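The Little Red Drum and Other Small Things Worth Keeping

Sunday, June 7, 2020

There is a shelf in our back room that was meant for books and has never, in all the years we have lived here, held more than a handful of them. It holds small things instead. A tin whistle, two mismatched castanets, a tambourine that lost half its jingles under the sofa, and a toy drum no bigger than a jam jar, which came from a market stall in Over and cost me less than the bus fare home. I have written before in these pages about my weakness for miniature instruments, and several of you were kind enough to write in and confess to the same thing, so I feel quite safe in carrying on.

What is it about a small drum? I think it is partly the shape, that comfortable barrel with its middle let out a little, like somebody after a good lunch. And it is partly the red. A bright red drum with a pale head and a row of gold-coloured studs round the rim is what most of us would draw if we were handed a box of crayons and asked for a drum, and I find it very cheering to meet one on an ordinary table on an ordinary morning.
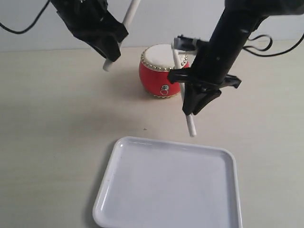
My own rule is that a small instrument should be played now and then, however silly one feels doing it. A toy drum has a dry, papery voice that carries no further than the next room, and children love it precisely because it answers them straight away. You tap, it speaks. The grown-ups at our family lunches pretend to be above it, and by the time the pudding plates are stacked someone has always pulled it across the cloth and started on a march.

Sticks are the trouble. They roll under things, they go off in pockets, and one of every pair is eaten by the dog. The maker of mine, a small workshop called Brular that closed long before I came along, seems to have sent its drums out with sticks hardly thicker than a pencil lead, and I have never yet found a pair that survived. I have used chopsticks cut down, knitting needles (too loud, and hard on the head) and the handles of old paintbrushes, which do very nicely if you sand the ends round.

Then there is the matter of cleaning, and this is where the shelf begins to take up a whole afternoon. I do it in June, when the light comes in at the side and shows up every speck. I put down a cloth, set out the things I need on a plain white tray so that nothing wanders, and work through the shelf from left to right with the wireless on. A soft brush does for the bodies. For the fiddly parts, the groove beneath a rim or the gap between one stud and the next, there is nothing in the house to beat a cotton swab. I buy them in boxes of 200 from Rafferty, the chemist's on the corner, and I get through more of them on that one shelf than the rest of the household does in a season.

Go gently, and go dry to begin with. Old paint on toys can be thinner than you think, and I once took the shine clean off a little yellow maraca by being too keen with the soap. A fresh swab for each instrument is a small extravagance, but it stops you carrying the grime from one to the next. 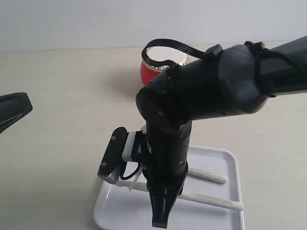
Can you use water on a painted toy drum?

A very little, on the painted body only, and after you have tried it somewhere that doesn't show. Dampen the swab, press it on a towel, then roll it over the mark and dry the spot at once. Keep all moisture away from the head, especially if it is skin or paper, and leave the drum out in the room for an hour or two before it goes back on the shelf.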